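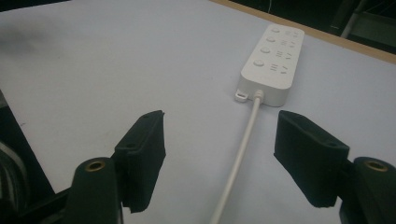
Tandport 手持夹爪套件：安装、标定与插线板任务录制

更新：2月27日，星期一
适用：Tandport 手持夹爪标准套件，Ginting 录制软件，Vutard 泡棉指垫

本页覆盖从开箱到导出第一批可用数据的全过程，示范任务为桌面插线板的接近、夹线和理线。全程插线板不接市电。机械臂侧的部署不在本页范围内，参见《Ginting 回放与部署》。

准备物品

套件内：手持夹爪主体、左右夹指、泡棉指垫一副、相机支架与相机、数据线、标定板、内六角扳手。
自备：录制用电脑，带电源线的插线板，平整的浅色桌面，遮光胶带，无绒布，异丙醇。

Clurent 渠道出货的套件不含标定板，可从下载页取得文件自行打印。打印时缩放必须为100%，打印后用钢尺核对标定板下方的比例线，误差可见即重打。纸张贴在平整的硬板上，不要直接放在桌面使用。

电脑要求有一个空闲的高速 USB 口。经由无源集线器连接时，录制中途可能出现掉帧，Ginting 会在日志里写入警告，但不会停止录制。

第1步 安装夹指和指垫

夹指主体上端嵌有铜螺纹嵌件，用于固定附件。安装前检查嵌件是否与主体表面齐平，螺纹内有无碎屑。嵌件松动时不要继续拧螺钉，应更换夹指主体。

1. 夹爪断开电脑连接，扳机完全松开，夹指处于最大开度。
2. 将左夹指滑入导轨，直至限位。右夹指同样处理。两侧夹指外形互为镜像，装反时指垫的倾斜方向会朝外。
3. 指垫贴合夹指内侧面，背面定位孔对准夹指上的销。
4. 先手拧固定螺钉，再用扳手带紧。螺钉到底后再转不超过四分之一圈。
5. 慢速闭合夹指，从侧面观察两块指垫的接触线。接触应从指尖一侧开始，随后向根部展开。

指垫表面的泡棉边缘在使用中会起毛。轻微起毛不影响夹持，纤维若长到进入镜头前方则需修剪。修剪用小剪刀，不要用火燎。边角出现缺损时，如果缺损没有延伸到主接触区，可以继续使用，但应在批次备注里写明。同一批数据中途不要更换指垫；必须更换时另开一个批次。

第2步 固定相机

相机支架装在夹爪主体上，视野应同时包含两侧夹指的指垫和指尖前方的桌面。夹指在画面里的位置将作为后续检查的参考，因此支架锁紧后不再调整。

1. 支架卡入主体后部的槽，拧紧侧面旋钮。
2. 连接数据线，线缆沿主体走线，在手柄处留出弯曲余量。
3. 打开 Ginting，进入“设备”页，确认状态为“已连接”。
4. 在预览中将夹指张到最大。左右指垫均应可见，夹爪壳体允许占据画面一角。
5. 将曝光由自动改为手动。

曝光设置以被操作物体为准。白色插线板放在浅灰色桌面上，两者亮度接近，自动曝光容易把插孔面板推到过曝，插孔边缘随之消失。调低曝光，直到面板上各组插孔都能分辨；黑色夹指此时会偏暗，属于正常情况。仍有局部反光时，先移动光源或转动插线板，最后才考虑继续降低曝光。

对焦同样锁定为手动，焦点放在指尖前方一个手掌左右的距离。靠近镜头的壳体失焦不影响数据。

第3步 标定

标定分为相机内参和夹指开度两部分。更换镜头、重装支架或套件受到跌落后，两部分都要重做。只更换指垫时，重做开度标定即可。

相机内参：

1. 标定板平放，光线均匀。
2. 在 Ginting 中选择“标定”>“相机”，点“开始”。
3. 手持夹爪绕标定板缓慢移动，覆盖画面中央和四角，并改变俯仰角。
4. 采集满96张后软件自动停止并计算。
5. 查看残差分布图。残差集中在某一角时，说明该角样本不足，点“补采”。

开度标定：

1. 选择“标定”>“开度”。
2. 扳机完全松开，点“记录最大”。
3. 扳机压到底，指垫相互接触，点“记录最小”。
4. 来回开合5次，曲线应当重合。若每次回程的曲线都偏向同一侧，检查导轨内是否有泡棉碎屑。

泡棉受压后回弹较慢。记录最小开度时，压到底后稍等片刻再点按钮，否则得到的最小值会偏大，闭合状态在数据里显示为没有完全闭合。

标定结果保存在项目目录下的 calib 文件夹。不要手工改名，录制文件按名称引用它。

第4步 布置桌面

示范任务所用的插线板为长条形，每组插孔配有独立按键，电源线从一端引出。其他型号也可以使用，但一个批次内只用同一块。

摆放要求如下：

插线板斜放，长边与桌沿不平行。每录若干段后改变角度和位置，变化范围应覆盖实际使用时可能出现的摆法。
电源线引出端朝向操作者，线身在桌面上自然展开，起始段不打结，不压在插线板下面。
电源线插头放在桌外的固定盒内，不接任何电源。
桌上不放与任务无关的物品。桌沿和远处背景可以进入画面，不需要遮挡，但背景中不应有移动的人或屏幕。
桌面阴影随操作者的手移动属于正常现象。来自窗户的阴影会在一个下午内明显变化，录制时建议拉上窗帘。

引出端若带挂耳，夹线时指垫容易蹭到它。可将夹持点沿线身外移，避开挂耳和护线套。护线套是硬的，夹在护线套上得到的开度值与夹在线身上不同，两者混在一个批次里会使开度分布出现两个峰。

第5步 录制

Ginting 以“段”为单位保存，一段对应一次完整动作。本任务的一段由以下阶段组成：

1. 起始：夹指最大张开，夹爪停在电源线上方，线身位于两指之间，两侧均不接触。静止片刻。
2. 下降：保持开度不变，沿线身方向微调，使线身大致处于两块指垫的中线。
3. 夹持：匀速闭合。线身较细，指垫会在线身两侧先发生形变，继续压到开度曲线变平为止。
4. 移动：抬起少许，将线身移到指定一侧。移动过程中引出端不应被拉动；插线板若随线滑移，该段标记为失败。
5. 释放：完全张开，撤离，静止片刻后停止。

按手柄上的录制键开始，再按一次结束。长按录制键为标记失败，失败段仍会保存，导出时默认排除。

操作速度应均匀，比徒手操作慢。新操作者常见的问题是在夹持阶段手腕下沉，指尖抵住桌面后继续闭合，泡棉会因此卷边。预览窗口右侧的加速度曲线上，触桌表现为一个尖峰，回看时很容易找到。

不要在夹爪移动时用另一只手扶插线板。手进入画面的段需要单独标记，标签选“外部介入”。

按键操作可作为第二个任务录制。录制时夹指闭合，以指尖垂直按下按键，然后抬起。按键与插孔之间留有间距，指尖按偏时会落在面板上，开度没有变化，只能靠图像判断是否成功，因此这一任务必须逐段人工复核。夹线段和按键段应放在不同的任务名下。

第6步 检查与导出

录完后进入“复核”页。先按时长排序，查看最短和最长的段，多数异常会集中在两端。随后逐段快放，按以下项目判断：

起始画面中两侧指垫是否完整，线身是否在两指之间。
夹持时开度曲线是否单调下降。
相机时间戳与开度时间戳是否对齐。指垫接触线身的画面应与曲线斜率变化同时出现。
释放后线身是否与指垫分离。泡棉边缘纤维偶尔会挂住线身，挂线的段标记为失败。
面板有无大面积过曝。

我们在一张桌面上录制的示范批次共352段，已放在下载页，可用来对照曲线形态和标签写法。该批次包含失败段，使用前按标签过滤。

导出步骤：选择任务，勾选“仅成功段”，格式选“分段目录”或“单文件”，点“导出”。分段目录便于抽查，单文件读取较快。导出完成后软件生成校验文件，传输到其他机器后运行一次校验。

常见问题

预览有画面，录制键无响应
手柄线没有插到底，或者“设备”页中手柄通道被关闭。重新插线后需要点“刷新”。

开度数值跳动
清理导轨，用无绒布蘸少量异丙醇擦拭编码条。泡棉指垫不要接触溶剂，部分胶层会软化。清理后仍跳动，检查编码条有无划伤。

夹住电源线后线身向外滑
多为闭合时两块指垫不平行。松开固定螺钉，让夹指闭合到底，在闭合状态下重新带紧。线身表面有油污时也会出现同样现象，擦净即可。

铜嵌件里的螺钉拧不进去
不要加力。退出螺钉，检查起始牙是否错位，用手反向转动至听到落位声后再正向拧入。Vutard 旧款指垫附带的螺钉牙距不同，不能与现款夹指混用。

深色夹指在图像中与阴影混在一起
仅在训练前处理需要分割夹指时才有影响。可在夹指外侧贴窄条标记，贴标记后开新批次，并在部署端的夹指上贴同样的标记。

标定残差重启后变大
通常是加载了旧的 calib 文件。在“项目设置”中确认当前引用的标定名称。

耗材与订购

指垫按副供应，左右不单卖。保存时避免受压，拆封后的备用指垫平放在原盒内。铜嵌件不作为用户更换件，损坏时更换整只夹指主体。相机支架旋钮、编码条和手柄线可单独订购，经 Clurent 下单时须注明套件底部的序列号，序列号首字母为 N 的批次（去年11月出货）使用窄版编码条，与其他批次不通用。

相关页面

Ginting 安装与许可证激活
Ginting 回放与部署
Vutard 指垫选型表
Tandport 保修条款与返修流程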